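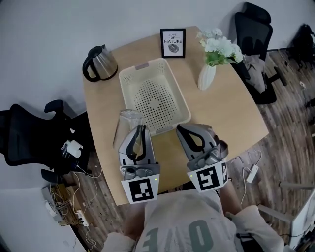
**Figure 1.** Table layout at one station, with the basket at the center, the kettle to its left, and the framed print and vase of flowers along the far side.

### 3.2 Setting and table layout

The study looked at how people clear and reset a small shared table. Sessions ran from 30th January through the end of February at the Arroyo site. Each of the 24 participants completed two sessions, and no session lasted longer than 30 minutes.

Objects were sorted into two groups before the sessions began. Working objects, such as the kettle, the clear plastic cup, and the cream-colored basket, were expected to change place as the table was used. Decorative objects - the small "LOVE OF NATURE" print and the white vase with its artificial flowers - were not mentioned in the instructions. We wished to learn whether participants would treat them as part of the task or leave them alone. Office chairs stayed beside the table, and participants were free to move them.

Following the layout scheme of Kereama, we recorded the position of each object relative to the basket. The basket was chosen as the reference point for its size and its straight sides, which made later coding easier.

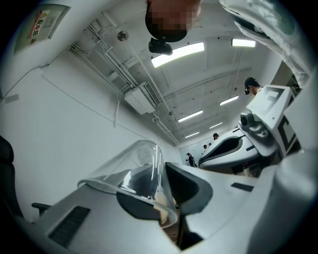

**Figure 2.** The room, seen toward the back wall, with ceiling light panels and a wall-mounted air-conditioning unit.

### 3.3 Room conditions

All sessions took place in one long room with a white ceiling and fluorescent light panels arranged in rows. Other people were often present farther down the room. We did not ask them to leave, as shared rooms are seldom quiet in daily use. Talk between participants and others was noted by Trudy Kereama but was left out of the placement scores.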